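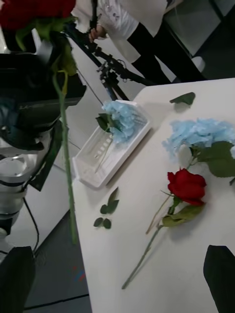 Red roses and blue hydrangeas for a long table, help me not mess this up

parveen_u
Thu 21 February
Hi all! My cousin is getting engaged and I somehow volunteered for the tables (one long white one for the family plus a little one for the cake). She wants red roses with pale blue hydrangeas, all artificial so we can keep them and reuse them in November for my aunt's party. I've got a box of single stems and I've been laying them out every which way and I can't tell if it looks pretty or like a flag. Has anyone put these two together before?

clisside_gal
Love it with the really soft blue! I did this for my sister and the trick was way more green than you'd think. The leaves keep the red and the blue from yelling at each other.

Ongart
Going to disagree. Red and powder blue is a tough pair no matter how much green you stuff in. I'd swap the roses for cream and keep maybe one red per vase.

parveen_u
Ongart, she picked the red herself, it's staying lol. But I hear you on using less of it.

theerawat_k
I'd keep the red. What I'd change is the size. A hydrangea head is a big fluffy thing and one rose next to it looks lost, so put three roses in close to each hydrangea and let one sit a bit higher. Also sort by stem length before you start. I lay mine out flat on the table, blue on one side and red on the other, and then I can see what I have.

clisside_gal
Theerawat the flat layout is such a good tip. I used to pull them straight out of the bag and always ended up with all the short ones in the last vase.

JatusFloralFan
What are you putting them in? I have the Jatus narrow vases and hydrangeas tip them right over. Had to put gravel in all 6.

parveen_u
Low glass bowls, and I bought Grastomix foam for the bottom because the craft store was out of everything else. No clue if it's any good. Some of the leaves keep sliding down the stems too, is that normal or did I buy junk?

theerawat_k
Normal. They're just pushed on. A tiny dot of hot glue under each one and they stay put. Let it cool before you bend anything.

Ongart
Or pull them off completely and tuck them in at the end wherever there's a hole. I never glue leaves. You'll want to move them later, trust me.

clisside_gal
Ha, I'm team glue. I've chased enough leaves across enough tables!
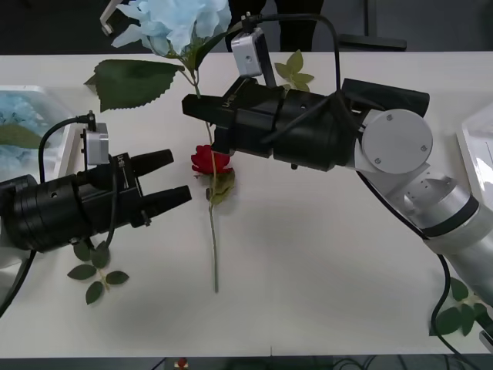 parveen_u
Next thing, how far down into the foam should the stems go for a low bowl?

theerawat_k
Push them in about two inches, hydrangeas first and roses after. If a rose still wobbles, bend the last bit of wire into a little hook and push it in again.

JatusFloralFan
Two inches is a lot if her foam is thin. I'd check how deep the block is before cutting anything, you can't un-cut a stem.

parveen_u
Just measured, it's deeper than that so I think I'm fine. I'm doing one test bowl tonight with three roses and lots of green, leaves not glued (sorry clisside_gal) and I'll see what my cousin says.

Ongart
Try one with a single rose too and show her both.

parveen_u
Okay okay, two test bowls. Will report back after the weekend!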